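Household Helpers: Living With a Two-Armed Robot for Small Chores

We've had the Wiva on trial since May, and I promised several of you I would write down what we've learned about getting good work out of it. For anyone who missed the earlier page, the Wiva is a two-armed tabletop helper that you rent by the month. Ours came through Kruger, the rental people, with a starter plan of 60 short routines already loaded. We nicknamed it Poker because of the way it jabbed at everything in the first week, and the name has stuck even though its manners are much better now!

My favorite routine so far is board wiping. We keep a small whiteboard for the grocery list and the week's suppers, and it gets grubby faster than you'd think. A few tips if you want to try the same.

Lay the board flat on a table. You can wipe a hanging board with it, I'm told, but flat is far easier to set up, and you won't be chasing the board around with tape and hooks.

Use a thick sponge eraser. The thin felt kind slides out of the grip (ask me how many times I picked ours up off the floor), and a sponge has some give in it, so a little too much pressure does no harm.

Start near one edge and work across in overlapping strokes. The stock routine leaves a wide gap between passes, so go into the settings and bring the strokes closer together.
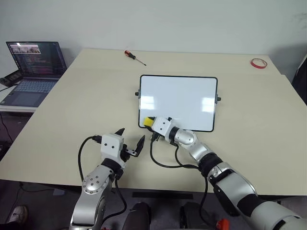 Then there's the matter of pressure. The slider comes set in the middle, and I would take it down 3 notches for a board and leave it alone for a kitchen counter. If old marker has been sitting for weeks, go over it with fresh marker first and let the robot wipe both away together. That's my mother's trick and it works just as well with a machine doing the rubbing.

Keep an eye on your cables. Give them plenty of slack before you start, and check that nothing can catch while the arms are swinging. I also put mugs and plants on another table altogether, after a sad business with a fern.

As for the price, the full plan is $363 for three months, and I think that's a lot for wiping and sorting. We split ours with my sister's household, who have it every other Saturday. The Gundham add-on grips are extra, and I'd wait on those until you know which chores you really use it for. Ours are still in the drawer.

Next time I'll go through folding dish towels, where Poker and I are still having our differences.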